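Re: [drunwood-home] one tray for the odds and ends?
Oct 4, 2018

On the Drunwood home list, someone wrote:
> Our kitchen counter collects everything. Dog toys, cloths, bits of
> bark the kids carry in. I wipe around it all and it drives me mad.
> Has anyone had luck with a tray, or does it just become a smaller mess?
> We have 24 inches of clear counter beside the sink, if that helps.

Oh, a tray, absolutely a tray! We've had a red plastic one beside the sink since July and I'd be sorry to go back. It's the serving kind with a raised rim, so a ball can't wander off into the basin, and when I want to wipe the counter I lift the whole lot in one go and put it back after.

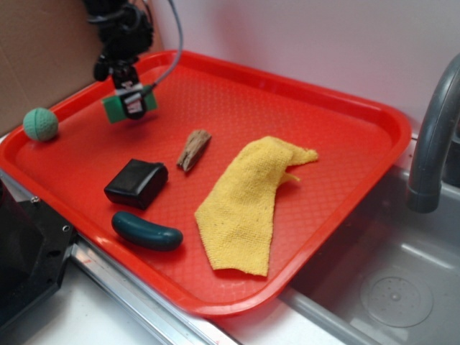
Twenty-four inches is plenty, by the way. I set ours on an angle because it leaves me a corner to grab, and I like the look of it (my other half straightens it every single time). Go for a bright colour if you can find one. I tried a grey one from Prundora first and kept losing things on it, especially in the evening.

My one rule is that the tray gets emptied every 2 days, whatever is on it. Toys go back in the basket, the cloth goes in the wash, and sticks go out to the garden unless somebody objects loudly.
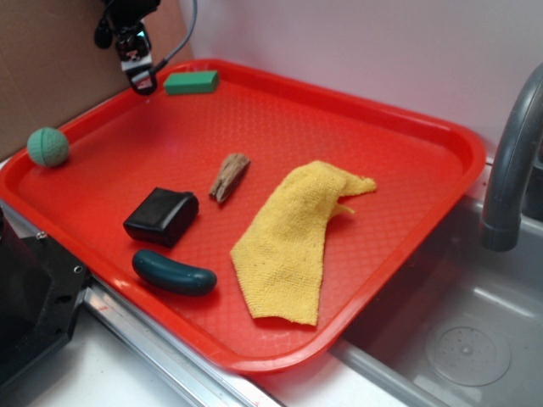
Texture matters more than I expected. The Prundora tray was perfectly smooth and everything skated about when I carried it, and a damp sponge would sit there sealed to the bottom. The red one has a fine diamond pattern moulded into the floor, and I keep the green sponge at the back by the rim, away from the driftwood, which sheds. Crumbs do get into the pattern, so give it a scrub with an old toothbrush when you think of it.

Someone on the Muneo list swears by two small trays, one for toys and one for cleaning things. I gave it 13 days and ended up with both kinds on both trays, but you may be tidier than we are!

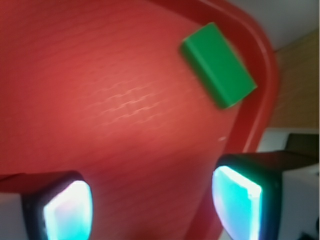 For washing, I use warm water and ordinary dish soap, then stand it on its edge to drain. Don't forget under the lip of the rim. If you do get one, please write back and tell us how the kids take to it, I'd love to know.

Cheers from Sison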